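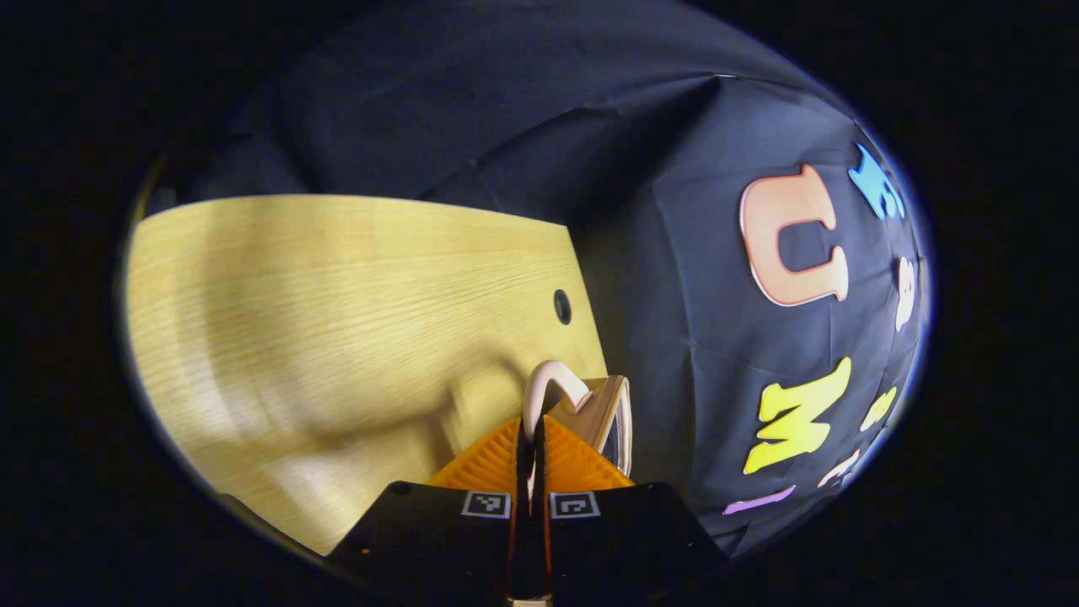 The Plusau has been in the house for two weeks now and I still pick it up every time I walk past it. I promised a proper write-up once the novelty had worn off. It hasn't worn off, so you'll have to take this as it comes.

13 Mar 2024

For anyone new to the blog, I teach myself robotics in the evenings, badly but happily, and the thing I've been stuck on for ages is getting good demonstrations. If you want an arm to learn how to pick up a mug you have to show it lots of mugs being picked up, and doing that by steering a real arm with a joystick is slow and makes me cross. The Plusau is a gripper you hold in your own hand. There's a wide-angle camera looking down over the fingers, you squeeze, the fingers close, and everything you do is recorded from the gripper's point of view. No arm needed until much later. I'd read about this way of working and wanted to try it for ages, but printing and sourcing all the bits myself never got past a shopping list.

Merkisberg sell it as a kit, and I bought mine through Sachdeva, who were a pleasure to deal with (I emailed them a daft question about the cable and got a real answer the same evening). It came in a flat box with foam trays, each tray numbered to match a page in the booklet. I paid £117 for the mechanical kit, and that's without a camera, which I already had in a drawer from a project I gave up on in December. If you're starting from nothing, budget for that as well!

Putting it together

Loved this part. The body goes together with one size of screw, and the kit includes the driver and spare screws. The linkage that makes both fingers move together took me two goes. On my first try I had one of the links in back to front and the fingers closed with a horrible lurch. The drawing in the booklet does show the right way round, but it's small and grey on grey, and I'd like to see it printed bigger. Once I'd swapped it the action was lovely, light at first and then firmer as the fingers meet.

Then you stick the square markers on, one for each finger, so the software can see how far open the gripper is. Take your time over this. I got a tiny bubble under the left one and had to peel it off, and there are no spare stickers in the box. Merkisberg do have a sheet you can print yourself. Print it at full size, not "fit to page", ask me how I know.

The fingers

These are the best thing in the kit. They're soft, bright orange and ribbed, and they bend round whatever you're holding instead of pinching it. I've tried stiff plastic fingers before and small curved things just shot out sideways and went under the sofa. With these I can hold something awkward, a plastic hook for instance, upright and fairly steady without thinking much about my grip. Pens are easy. A teaspoon is easy if you go for the handle. Coins flat on the table are hopeless, but I struggle with those using my own fingers, so I'm not going to mark it down.

The ridges do pick up fluff. A wipe with a damp cloth sorts it out.

Recording

The software is where I expected trouble, and there was a bit. Setting up the camera means waving the gripper slowly at a printed board, and the progress bar sits at nothing for so long that I assumed it had crashed and shut it down. It hadn't crashed. Leave it alone and make a cup of tea. After that it worked first time, and watching my own clips back was such a treat, because you see just what an arm would see: big fingers at the bottom, the whole table curving away behind them.

Tracking depends on the camera having something to look at. My friend Relu Ursu, who got his Plusau before I did, warned me that plain walls and plain tables make it lose its place, and he's right. My first clips, done over a bare white worktop, drifted all over the shop. A table with some grain in it and a few bright shapes behind made a huge difference. Decent light helps too, though I still get soft shadows under the gripper in the evening and they don't seem to bother it.

Relu thinks the handle is too thick. I've got big hands and find it comfortable, but after a long session my wrist does know about it. The weight is all at the front with the camera on. I've started resting my elbow on the table between clips, and I keep sessions short.

Things I'd change

A bigger drawing for the linkage, as I said. Spare stickers. A clip for the cable on the handle, as mine swings about and once got into the view for a whole batch, which I had to bin. And the setup page really should say how long the first step takes.

None of that has put me off. I've learnt more about grasping in a fortnight of fiddling with this than in all my months with the joystick, mostly by noticing how often I nudge a thing before I pick it up. I do it constantly! I had no idea.

I'm taking it along to the makers' evening in Beltthorpe next month if anyone local wants a squeeze of it. Before then I want to train something very small on my hook clips and see if my poor old arm can copy them. If you've got a Plusau and have found a good way to route that cable, please leave a comment, I'd love to see it.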